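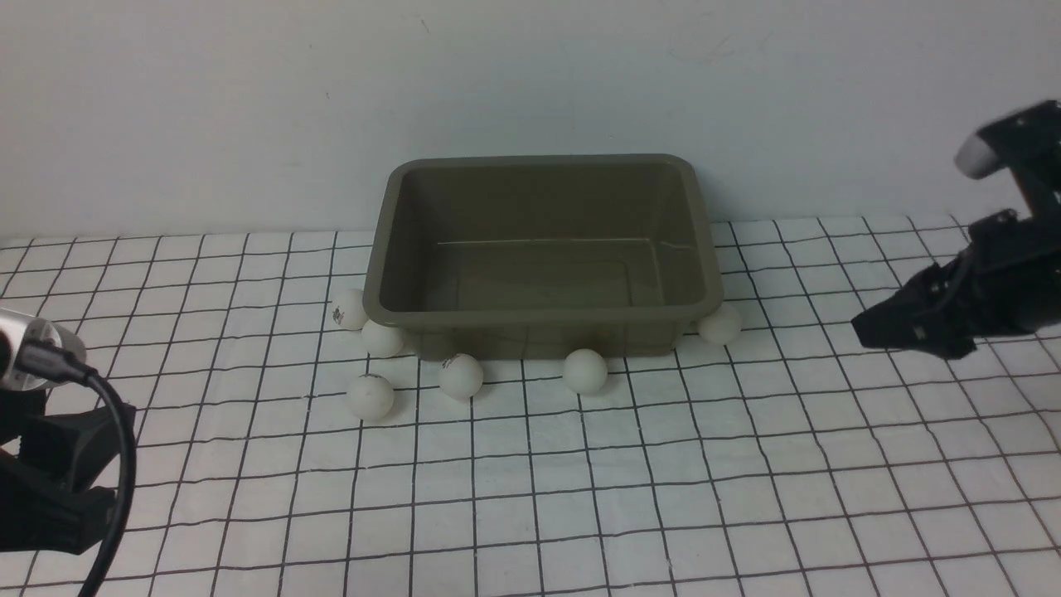
The woman who runs the Treloar table tennis club did not set out to run anything. She moved to Karnirgate for a job at the post office and went looking for something to do in the evenings.

"There was one table in the church basement and the net was held up with tape," she said. "I played 2 men who had been playing each other for years. They were glad to see a third person."

The club now has 9 tables and meets in the old Raltska shoe store on the main street. The landlord let them have the first floor in July after the last tenant left. Rent is $706 a month, paid out of dues and a yearly pancake breakfast.

She said the floor was the biggest expense. The store had carpet, and players kept catching their shoes on it. Taking it up and sanding the boards cost $1,690.

"We could have bought better tables with that," she said. "But people were tripping."

Most members are over 50, though a group of high school students comes in after class. She doesn't coach them unless they ask.

"They want to learn to serve with spin. I tell them to get the ball on the table first. They don't listen, and that's fine."

She still works mornings at the post office and opens the club at 4. Asked whether she plays in tournaments, she said she went to one in Vutico and lost in the first round.

"I had a nice lunch," she said. "I'd go again."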